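Residence Services: Guest Room Turnover and Year-End Housekeeping

The Residence Services office wishes to inform members of the changes in guest room procedure that took effect at Bromovau House this season. The house has 48 guest rooms, and members and their visitors booked 3,929 nights in them over the past year. Demand on that scale leaves the housekeeping staff little time between one party and the next, and the new procedure is intended to make better use of the time they have.

Under the former arrangement, a single attendant stripped the bed, collected the towels, cleared the seating and wiped down the furniture in whatever order seemed convenient. Rooms are now cleared before they are cleaned. Towels are taken up first, followed by snack boxes, wrappers and other small items left on sofas and beds. Cleaning cloths and the vacuum are brought in only when the soft furnishings are clear.

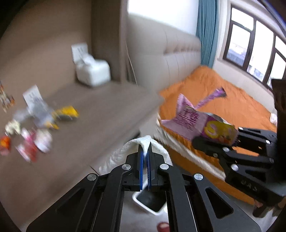
Members will appreciate that small items account for a good share of the work. Families in particular tend to use the sofa as a table, and by the end of a stay the seat may hold cards, packets, candy and parts of toys. Opened food is discarded. Unopened packages are placed together in a bag and held at the front desk for 14 hours, after which they are also discarded. Toys, printed cards and game pieces are never thrown away, however small they may be. They are put in an envelope marked with the room number and the date of departure and kept in the lost property cabinet until the end of January. The office asks parents to inquire there before concluding that a piece has been lost for good.

Towels remain a matter of some concern. The linen inventory carried out this fall recorded 1,116 bath towels in circulation, and 270 of these had to be withdrawn on account of stains or worn loops. Replacements have been ordered from Fadis in the same weight as before, in white. Guests are kindly asked to leave used towels in the bathroom. A towel left on upholstery can mark the fabric, and a damp one placed against a padded headboard is more troublesome still, as the tufted seams are slow to dry.

Upholstered furniture is to be vacuumed at every turnover and treated with Nurker fabric cleaner twice a year. The gray sofas were last treated in the spring. The next treatment will begin in January on the second floor and move upward, and members with bookings in that month may be offered a different room of the same size. The desk will telephone in advance.

Staff have also been asked to give more attention to the larger pieces of furniture. Recessed surfaces and raised edges collect dust that a quick pass with a cloth will not reach, and the corners are now done separately with a soft brush. Front panels are wiped from the top down to the floor. Bright polish is no longer used on painted or gray finishes - it left a film that several members remarked upon - and a lightly moistened cloth has taken its place.

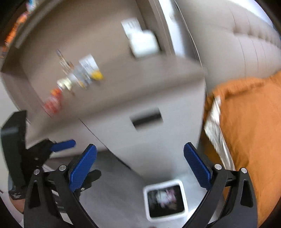 Carleen Bolger
Manager, Residence Services

Questions about the furniture program may be directed to Ovidiu Chiriac, Housekeeping Supervisor, who keeps the room schedule and can say when a particular room was last attended to. Reports of loose joints, scratches or sticking doors should be made in writing on the card provided at the desk. Verbal reports are welcome, but they have on occasion gone astray at shift change.

Checkout remains at eleven in the morning. Members who require a later hour should ask the desk on the evening before departure. Late checkout cannot be granted during the holiday period, when most rooms are taken again the same afternoon.

Lost property envelopes may be collected on presentation of a membership card. Items can be mailed at the member's expense.

Bromovau House Newsletter, December 2004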